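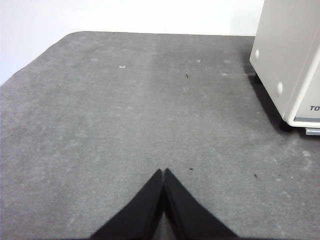
Gray carpet and off-white appliance, shared kitchen, Friday.

Kitchen meeting, Tindall building, second floor

Present: Ruth Lambert, Amber Heywood, Gladys Rashidi, Nuria Negash, and me, Jamie Marsden (taking notes, so blame me for the spelling)
Apologies: Clirka, who had a delivery coming

We started at ten past four, once Gladys had found her glasses.

1. Last time's notes
Everyone was happy with them except that I'd put Amber down for the dish towels and it was Nuria. Fixed now, sorry Amber!

2. The mat
This took up more of the meeting than I expected. Ruth likes the gray mat and wants it to stay. Amber says crumbs disappear into it and she'd take a bare floor any day. I'm on Ruth's side, mostly – it's easier on the feet and the gray goes fine with the white wall. Gladys wanted to know if it can be washed, and none of us could tell her, so I'm going to ask Brimach, where it came from. Until we hear back it gets vacuumed on Fridays, along the rounded edge too, please, and nobody hoses it down in the parking lot.

Action: Jamie to call Brimach about washing.

3. Money
We have 300 dollars in the kitchen fund. Ruth would like to spend part of it on a second wire rack and some decent oven mitts (the old ones have a hole right where your thumb goes). Nuria would like a better dish drainer. We went back and forth and agreed on the mitts first, then the drainer, and we'll talk about the rack in June if there's anything left.

Action: Ruth to buy mitts and keep the receipt.

4. The toaster oven
We moved into the kitchen for this one, partly because people were getting hungry.

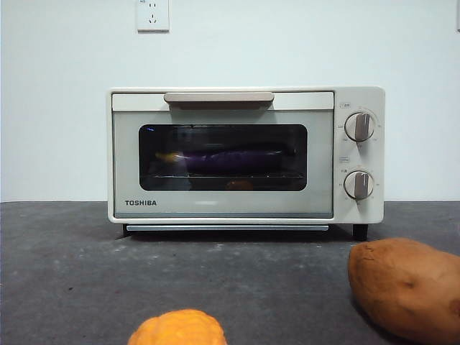 Nuria's been wanting to do a vegetable lunch for ages and she is very keen on whole eggplant, straight on the rack, no foil. Amber thinks it should be pricked with a fork first or it can burst, and she told us a long story about her aunt's oven that I won't write down. Gladys asked about drips. We settled on pricking it, and putting a tray underneath whenever something juicy goes in, and whoever cooks wipes the glass afterward.

A few other things came up while we were standing there. Ruth wants the toaster oven left on the dark counter where it is, but pulled forward from the wall when it's being used. Gladys can't read the tiny print by the knobs even with her glasses on, so I said I'd write the settings out big on a card. And please check what's inside before you turn it on! It's a small oven and it's easy to forget you left something in there.

Action: Jamie to make the card. Nuria to choose a day for the lunch and email everybody.

5. Anything else
The Halis people down the hall asked if they can use our kitchen while theirs is being painted. Yes from all of us, as long as they wash up. The door code is still 1023.

Amber has 3 mugs that don't belong to anyone. They're on her desk if you're missing one.

We finished at five. Next meeting is same time, same place, and Gladys is bringing the cookies.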